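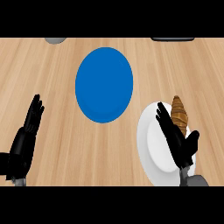
4.2 Living in the editor for a month

I'll admit I went into this part of the study as a fan. I'd been writing code in Kernenent for years, and when Pongsak Intarasuk suggested we both switch to Standus for all of May, I grumbled (a lot) and then gave in. We kept a diary each and wrote down every moment the editor got in our way.

The project was Srithong, our own build tool, 800 source files and a messy test folder. Opening it cold took Standus 90 seconds on my laptop. Kernenent did it in 60, so my first diary entry is pretty grumpy! After that, though, things picked up. Renaming a method across the whole project just worked, and I only had to fix 3 places by hand, all of them inside strings.

Code completion is where Pongsak and I disagree. He likes that Standus guesses whole lines. I kept hitting Tab out of habit and getting a loop I didn't want, so I turned it off by the first Friday and never went back.

Diary entries were sorted into startup, navigation, completion and debugging. Entries that fit two groups went into the earlier one.

Debugging was the weak spot for both of us. Breakpoints inside closures got skipped whenever the Vundgate plugin was loaded, and we only found that out after a long afternoon of blaming our own code. We left those entries in, and the next section looks at plugins on their own.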